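Visit to the Skokthorpe lab, April 15, 2022

We got to Skokthorpe just after lunch, eleven of us in two cars, and signed in at the side door. Aisling Ó Súilleabháin met us and took us straight up to the first floor, where her group works on two-armed handling of household packaging.

The question they have been looking at is how few demonstrations a policy needs before it can cope with a box and sleeve it was not trained on. Their first set had 1530 demonstrations, all recorded on one bare bench. The second had only 200, spread over 42 rooms furnished like ordinary homes. 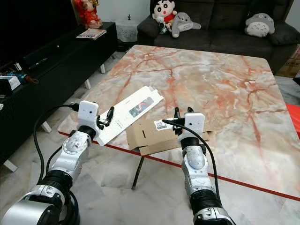 The smaller set did better. On new packaging the policy trained on it finished 30 more trials than the other one, with the same arms and the same time limit. Aisling put this down to the change of rooms and tables, though she said they had not yet separated the effect of lighting from the effect of clutter. That work is planned for July.

Someone asked about failures. Most come at the point where both grippers have to let go in turn – the timing drifts and one arm waits for the other. The group has tried a shared clock signal, called Tokgate, and is still writing up the results.

Tea was in the Flanagan room downstairs. We left at four and missed the worst of the traffic.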